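This data card belongs to the Mivell set, which was recorded by the second-year robotics course at Ketley. Please read it before you train on the data, and also before you write to us that the labels are wrong.

Last edited: 5/17/26

## What is in the set

Mivell contains 253 episodes of one robot arm working on a kitchen counter. The tasks are small. The arm should grip the lid of a pot by its knob, lift it, and lay it down again, or it should move a toy vegetable between a plate and the counter. Of these episodes, 219 are marked `complete`. The others are kept with the mark `partial`, and we ask you not to delete them from your copy, as the comparison in our course report needs them.

Every episode was driven by a student with the hand controller. There is no episode where a policy moves the arm by itself.

## Folders

- `episodes/` – one folder per episode, with joint values and gripper opening
- `views/` – the fixed view and the wrist view, stored separately
- `labels/` – one text file per episode, in English
- `splits/` – the lists for training and test

## Views

The fixed view is for the layout of the counter. The wrist view moves with the gripper, therefore the horizon is often not level. We did not rotate it afterwards.

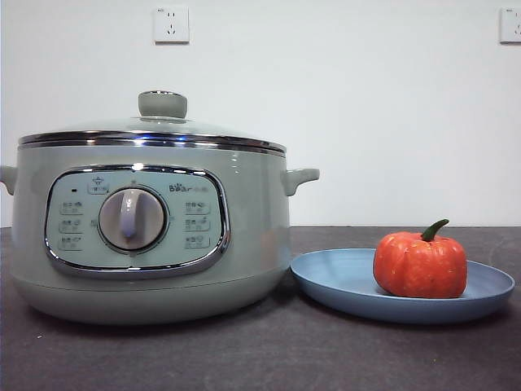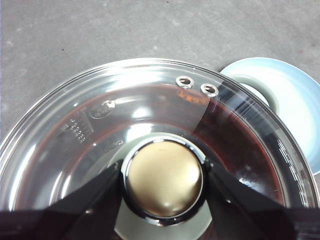
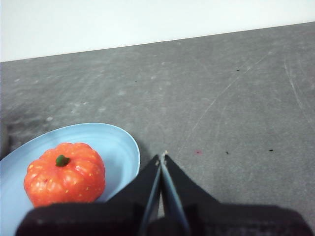 *Fixed view (first) and wrist view (second and third), from the kitchen counter tasks.*

## Labels

A label is one sentence in the present tense, for example `grip the knob of the lid` or `put the pumpkin on the plate`. Two students wrote each label independently. When they did not agree, the shorter sentence was taken.

The word "pot" is used for every cooking vessel, also for the electric cooker. We discussed this in October and decided to keep it, and the older files follow the same rule.

## Known problems

- Glass lids are difficult. The depth values behind the glass are not reliable, and we did not fill them.
- The fingers can hide part of the object in the wrist view. Use the fixed view if you need the full outline.
- In 4 episodes the gripper opening is recorded with the wrong sign. They are listed in `splits/sign_error.txt`.
- The colour balance is not the same in the two views. Please do not compare colours between them without correction.

## Loading

The course library is called Dranar. Version 2 is required, older versions cannot read the label files.

```
from dranar import load
data = load("mivell", split="train")
```

## Use and citation

You may use the set for teaching and for non-commercial research. If you publish something with it, please cite it as:

> Priedītis, Mivell: kitchen counter episodes from a student course, Ketley.

Corrections to the labels are welcome as a pull request. Please change only one episode per request and write its number in the title.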